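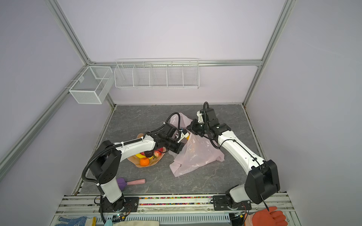 Pratow cell review – minutes

Subject: unplanned motion of the right arm during the bagging task, Friday shift
Held in the small meeting room, started at 3 p.m.
Present: cell operations, controls, mechanical, site safety. Ventura joined by phone for items 2 to 4.
Apologies: purchasing.

1. Minutes of the previous meeting

Accepted with one correction. Under item 5 the spare gripper fingers were listed as received. They had been ordered and had not arrived. They have since arrived and are in the cabinet.

The action on relabeling the stop circuit drawings is carried over again. Controls asked that it be given a fixed owner in the action list, which was agreed.

2. Summary of the event

Operations read out the shift log. The two-arm cell was running the fruit and bag task: one arm handles fruit on a paper plate, the other takes hold of a thin plastic bag and opens it. Episode 81 of the shift had started normally. The right arm closed on the bag, lifted, and then stopped responding to position commands from the Fastlow controller. It held still for a short time and then moved toward the left arm at a speed above the task limit. The two grippers touched. The operator pressed the stop button and both arms lost drive power.

No one was inside the enclosure. No injury. The contact was logged as a minor collision and the cell was locked out until the end of the shift.

Operations noted that the fruit was thrown away afterward and the bag was kept, as it had a tear that was not there at the start of the episode.

Safety asked whether the operator had both hands outside the enclosure when the arm moved. The log says yes. The log also says the operator had been about to reach in to straighten the bag, because the arm looked as if it had finished. Safety asked that this be recorded as a near miss in its own right, separate from the collision. Agreed.

3. Findings from controls

Controls went through the recorded data. The main points:

The right arm's wrist joint dropped off the bus for 300 ms. During that time the controller kept the last good position and raised a warning, as designed. The warning does not stop the arm.

The teleoperation side kept sending new targets during the gap. When the joint came back, the controller took the newest target and closed the whole difference in one move. The rate limit is applied to the incoming targets, before they reach the controller, so it did nothing in this case. The joint speed limit on the controller itself was still at the default, well above what this task needs.

The same dropout appears in the records 17 times over the shift. In all other cases it was shorter and the arm was close to its target when the joint came back, so nobody noticed any motion.

Ventura confirmed that the controller behaves this way by design and that a second setting exists to hold the arm in a fault state after any dropout until it is reset by hand. The setting is off by default. Ventura will send the page of the manual that covers it. Controls said they had read the manual and had not found it; Ventura said it is in the appendix.

There was some discussion of whether the setting should be turned on for all joints or only for the wrist. Operations pointed out that with 17 dropouts in a shift the cell would spend a good part of the day waiting for resets. Safety replied that this is a reason to fix the dropouts. Decision: on for all joints, both arms, before the cell is restarted.

4. Findings from mechanical

The right arm's gripper cable was taken off and tested on the bench. Continuity is good at rest. With the cable bent to the angle it reaches when the arm is stretched to the back of the floor and the wrist is turned down, one of the data pairs opens now and then. The jacket shows no damage. The connector at the gripper end has a cracked latch and can be pulled out by a few millimeters without releasing.

It is not clear which of the two faults caused the dropout, and it may be both. The bag task uses the stretched pose a good deal more than the earlier sorting task did, which fits with the start of the warnings in the log.

The left arm's cable was tested in the same way and passed. Its conduit was left as it is.

Mechanical also reported on loose cable below the front joint of the right arm. A slack loop there can catch on a glove or a sleeve when someone leans over the rail. It had no part in this event. It will be tied back when the new gripper cable is fitted.

Both sets of gripper fingers were checked after the contact. No cracks. The bracket on the right gripper was slightly out of line and was reset.

Ventura asked for the cracked connector to be sent back. Agreed, after photos are taken for our own records.

Ventura left the call.

5. Safety matters around the cell

a) Reaching in. The present rule is that the operator may reach in when both arms are still. An arm in a bus fault is also still. The rule is withdrawn with immediate effect. From now on the drives must be off before a hand crosses the front rail, including for short jobs such as moving the bag, turning the plate or picking up a toy.

Operations said that this will add time between episodes and that the reset target will have to be lowered. Safety has no objection to a lower target. The Plirnden site already works this way and has a foot switch for it. Operations will ask Plirnden which model they use.

b) Status light. The warning is shown only on the screen, which the operator cannot see when facing the cell. A light is to be fitted on the frame at eye height, amber for any joint warning and red for a fault. Controls will check for a free output.

c) Gloves and cloths at the front rail. These should be kept on the side table while the drives are on. Operations will mark out a place for them.

d) Boards next to the mounting plates. Mechanical would like covers over the small circuit boards at the front. Controls would like to be able to reach the connectors. A clear cover with an open side was suggested. No decision; mechanical will bring a sample.

6. Data from the shift

Controls asked what should be done with the episodes recorded that day. Episode 81 is to be taken out of the set and kept with the fault records. The other episodes with a dropout are to be flagged and looked at one by one, starting with those in which the bag was being lifted. Episodes without a dropout can be used.

Operations asked if earlier shifts should be checked as well. Controls will run the same search over all bag task records since the start of April and report the count.

7. Conditions for restart

The cell stays locked out until all of the following have been done and signed for:

– new gripper cable and connector fitted to the right arm
– fault hold setting on for all joints, tested on both arms by pulling the bus connector at low speed
– joint speed limit lowered on the controller, value to be written on the cell sheet
– new reach-in rule posted at the cell and read by every operator
– one hour of running in the stretched pose with no bag and no fruit, without a dropout

The status light is not a condition for restart but is to follow as soon as the part is in.

Operations asked whether the left arm could be used alone in the meantime. Safety said no, as both arms share the stop circuit and the new setting has not been tested on either.

8. Actions

Controls: turn on the fault hold setting; lower the speed limit; run the dropout search; find an output for the light.
Controls: relabel the stop circuit drawings (carried over).
Mechanical: fit the cable and connector; tie back the slack; take photos of the old connector and ship it to Ventura; bring a sample cover.
Operations: post the new rule; contact Plirnden about the foot switch; revise the reset target; mark out the glove area; flag the affected episodes.
Safety: file the near miss report; witness the pull test.
Ventura: send the manual page; report on the returned connector.

9. Any other business

Operations reported that the beads in the channel of the front rail are hard to get out with the vacuum. Mechanical will look at it while the cell is down.

Next meeting after the pull test, same room.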